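Thread, because three people asked why Rashti has been stopped since May.

Rashti is our kitchen arm. Its job is clearing the counter next to the sink. It had completed 1,181 pickups when it decided that a hose was cutlery.

The fault, as logged: "grasp confirmed, object class fork." The object was not a fork. The object was attached to the plumbing.

It then tried to carry the fork to the rack. The fork kept getting longer. At 33 newtons the force limit should have tripped. The force limit had been set to 200 by someone testing a different gripper, and that someone is writing this thread.

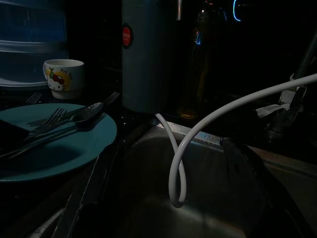

Part of the problem is light. We run evenings with the lamps off so the thing learns to cope, and a shiny edge at night looks a lot like every other shiny edge. The detector was trained on 522 sink pictures, nearly all of them taken at lunchtime by people who like windows.

The other part is that a hose moves when you pull it. Rashti reads "it moved" as "I have it." I have dated people with better grasp logic, but not many.

Hermine Leitner hit the stop button from the doorway with a sandwich in her other hand. Fastest response time we have on record. The hose survived. The wrist coupling did not.

What's changed so far: the force limit lives in a locked file, the arm quits if an object is still pulling back after two seconds, and anything long and bendy is off limits until further notice. Spaghetti night is postponed.

Still open: Endo, our scheduler, saw the fault and restarted the job. Twice. It was trying to be helpful. I'm working on that one next, with the arm unplugged.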